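Two Arms, One Long Table: A Visit to the Brumton Shared Workshop

The builder behind Prenov would like you to know that the arms are much slower than you think they're going to be. "People come by the bench expecting a juggling act," she says, laughing. "Then they stand there for a whole minute while a hand drifts over to a cupcake, and somehow they can't leave!"

Prenov is a pair of tabletop robot arms with full five-fingered hands, and she has been putting it together since May in a rented bay at the shared workshop in Brumton. By day she fixes commercial ovens. In the evening she prints finger joints, strings tendons, files the tendon channels smooth and prints the joints again. The left hand is on its third set of knuckles. The right one is on its sixth, and she talks about number six the way other people talk about a new car.

"The first ones squeaked. The second ones didn't squeak, but they wouldn't close either. I've got a coffee can with 47 dead knuckles in it and I'm keeping every one."

Before any of it moves for real, it moves in simulation. She built a virtual bench in software and filled it with the kind of stuff that ends up on a kitchen table, and every new grip gets tried there first. She had the simulator open on a laptop when I arrived (propped on a paint tin, with a cable running off somewhere I never did trace). 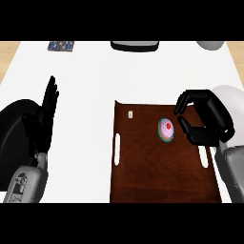
The simulated bench, with the right hand over the tray and the hand not touching the cupcake.

"I love the cupcake," she says. "It's a horrible thing to pick up. Squeeze the frosting and you've lost. Go low and you're fighting the wrapper. A wooden block will forgive you for nearly anything, and a cupcake won't forgive you at all."

So far she has run 574 simulated pickups, with the wrist starting at a slightly different angle on each one. The software side is called Trurkico, a name she got by letting her cat walk on the keyboard and then fixing the vowels. It keeps a log of every run, and she reads those logs at breakfast. Her best batch yet had 78 clean lifts in it, and she remembers exactly where she was when she saw the number: on the back step, eating toast.

I asked why she wanted two arms, when one was clearly plenty of work.

"Trays!" she says right away. "You can't carry a tray with one hand unless you're a waiter. I want it to put the things on the tray, get hold of both handles and lift. That's the dream for this year. The left one mostly just waits its turn for now, but its day is coming."

The motors came out of a batch of used Zapata units she bought for $178, and she's still pleased about it. Two were dead on arrival. She took those apart for the gears and drew up her own wrist mount around what was left, which took most of a month and a lot of sandpaper. The mount has one screw you can only reach with a bent hex key, and she apologized to me for it twice.

What about people who'd like to try something similar at home? She gets very animated here and starts pulling drawers open to show me parts.

"Start with one finger! One finger, one motor, a scrap of board. Get it to press a doorbell. You'll learn about slack and friction and why your string keeps slipping, and you'll be so happy when the bell rings. I was dancing around the garage."

She'd also tell beginners to build the simulated version early, even a crude one. Hers began as gray boxes on a flat plane, and she added the nicer objects later, in the evenings when she was too tired to solder.

By the time I packed up my notebook she had already gone back to the laptop, nudging the thumb a hair to the left and starting another run. "Stay for one more," she said. I stayed for four.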